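Jestby – a little tool for keeping photo notes

Version notes and read-me, last tidied up on 9th March

Hello, and thank you for downloading Jestby. It is a small program that sits beside your folder of photographs and keeps the notes that cameras don't keep for you: where you were standing, what you were after, which filter was on the lens, why you went back a second time. Your camera already writes down the shutter speed and the aperture, and Jestby reads those for you and puts them next to your own words, so that you can have a caption such as "Plivdale, upper path, waiting for the mist to lift, 1/60s at f11" without typing the numbers yourself.

I started writing it after a long walking holiday when I came home with far too many pictures of the same valley and no idea which bend in the river was which. I had a paper notebook with me, but I'd numbered the pages one way and the camera had numbered the files another, and it took most of a wet fortnight to match them up again. Xuelian Deng, who was kind enough to look over the first version, pointed out that half of my trouble was clock drift between the camera and the phone, and a good deal of the program grew out of that one remark.

What you need

A computer with Python on it (any fairly recent version will do) and a folder of photographs in JPEG or one of the common raw formats. Jestby never writes into the picture files themselves. Everything goes into a plain text file called notes.txt in the same folder, which you can open, read, print or mend by hand in whatever editor you like.

Getting started

Unpack the download somewhere sensible and open a terminal there. Then type:

jestby start path/to/your/folder

The first run can be slow with a big folder, so do put the kettle on. It reads the date, lens, shutter speed, aperture and ISO from each file and makes a blank entry for it. After that, only new files are looked at and it should be quick.

To write a note, type:

jestby note 901

where 901 is the last part of the file name. If your camera has gone round the clock and you have more than one picture ending in 901, Jestby will list them with their dates and let you choose. You can also give a range, which I use all the time for panoramas:

jestby note 901 to 902

and the same words will be copied to every picture in between, ends included.

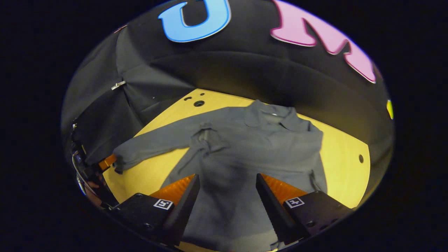
Ranges are also handy when you've been bracketing. I nearly always shoot two or three exposures of a bright sky – old habit, I know – and I only want to describe the place once. If you would like Jestby to spot brackets by itself, set group_seconds in the settings file. Mine is at 2, so anything taken within two seconds of the picture before it gets treated as part of the same set. Wildlife people will want to leave it switched off, I should think, or you'll find a whole afternoon of gulls in one lump.

Matching a phone track

If you record your walk on your phone and save it as a GPX file, put the file in the same folder and type:

jestby track

Each picture is then given the nearest point on the walk. By default the nearest point has to be within 30 seconds of the picture, and if there isn't one the place is left blank. I did try guessing at the gaps in an early version, and it put one of my woodland pictures firmly in the middle of a reservoir, so I took that out again.

For clock drift, take a photograph of your phone while it is showing the time with the seconds, then type jestby clock followed by the picture number. It will ask what time the phone said and shift everything in the folder to suit. Please do this once for each camera. Two bodies in one folder is fine, as they are told apart by model name, but two bodies of exactly the same model will be muddled together, and for now the only cure is to keep them in separate folders.

Making captions

The caption command puts your notes and the camera's numbers together in whatever order you fancy. The pattern lives in the settings file and looks like this:

place, note. camera, lens. shutter @ aperture, iso.

Anything that's missing is left out, along with its comma, so you shouldn't be left with odd gaps. Godelieve Meijer rewrote this part from top to bottom so that it copes with old manual lenses, which tell the camera nothing at all. You can give such a lens a name of your own with jestby lens, and a usual aperture too, if you're the sort of person who leaves it at f8 all day. (I am very much that sort of person.)

Captions can be saved as plain text or as a table for a spreadsheet. There is also an export for Urkonix, the gallery program, written by Hao. I don't use Urkonix myself, so if something looks wrong in that file do please write in with the first few lines of it and the version you have.

Things that don't work yet

Video clips are skipped without a word, and I'd like there to be at least a message.

Pictures that have been through an editor sometimes lose their lens name. Jestby could look for the original with the same number and borrow it from there, but it doesn't at the moment.

Daylight saving is a nuisance. If the clocks change at the end of March while you're away, run jestby clock separately for the days before and after. There's a from and to option for this, described in the help.

Accented letters in place names come out properly in notes.txt but may look scrambled in the spreadsheet table on some older machines. Opening the table as UTF-8 puts it right.

The sample folder

The download has a folder called plivdale in it, with a short walk's worth of small pictures, a GPX file and a half-finished notes.txt for you to play with. Make as much mess as you like in there. If you want it back as it was, delete the folder and unpack the download again.

Sharing and changing

You're welcome to use Jestby for anything, paid work included, and to change it and pass it on, so long as this read-me goes along with it. The sample pictures are for trying out the program and I'd rather they weren't used elsewhere.

Corrections to the help text are just as welcome as corrections to the code. Please send one change at a time if you can, with a line or two saying what you were trying to do when it went wrong.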